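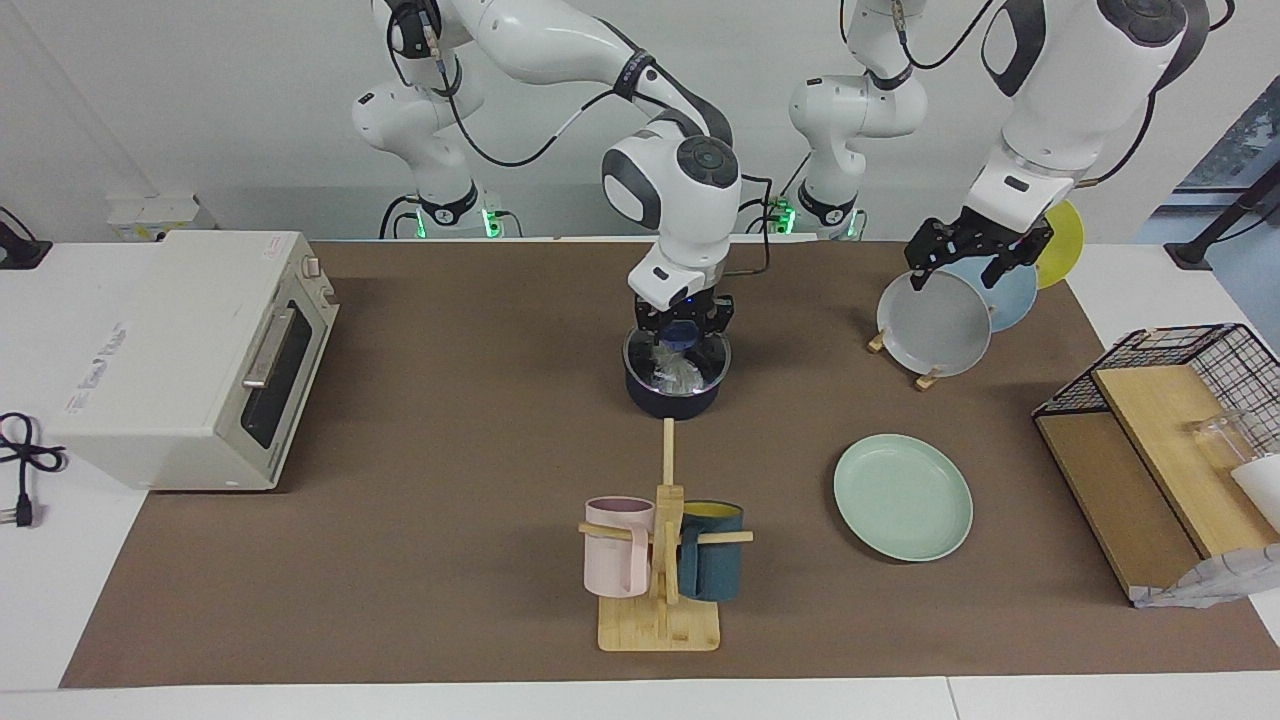

The Drengate Housing Office will extend its household starter service to the neighboring district of Clesitz, the office announced on May 6, 2021. The service supplies basic kitchenware to tenants who move into public housing without furnishings of their own. Ordinary used pieces are accepted, such as the dark navy pot and the light gray plate shown here, provided they are clean and free of cracks or chips. Items do not need to match or come in sets.

The service opened in Drengate in February under an agreement with Chiriac, the company that runs the district's storage depot. According to the office, 1,895 items have been handed in to date and 1,077 of them have been passed on to new tenants. The remaining stock is held at the depot and will be shared between the two districts.

"Most of our tenants arrive with clothing and documents and very little else," said Mircea Ilie, head of tenant services. "A family that can cook on its first evening spends less in a week when every expense counts."

Under the extended service, tenants in Clesitz may request kitchenware when they sign their lease. Requests will be filled within 7 working days. The service is free of charge, and tenants may keep the items if they later move to private housing.

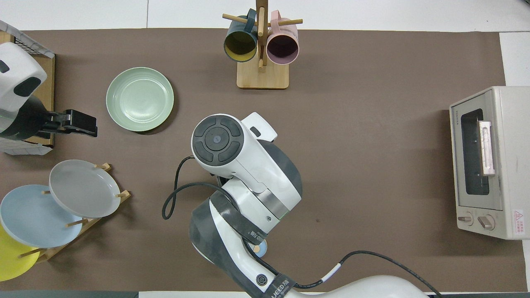
Residents who wish to donate may bring plates, bowls, mugs, pots, pans and cutlery to the depot entrance on Drumanance Street during regular office hours. Electrical appliances, knives without a cover and nonstick pans with a damaged coating cannot be accepted. Larger donations from hotels, schools or restaurants must be arranged in advance by telephone.

The office expects about 50 households in Clesitz to use the service before the end of the year. Octavian Pană, who oversees the depot for Chiriac, said that pots with lids and deep bowls are currently in short supply, while small cups are plentiful.

Bed linen and towels remain outside the service. The office said it would review that rule once the first requests from Clesitz have been filled. Request forms are available at both district offices.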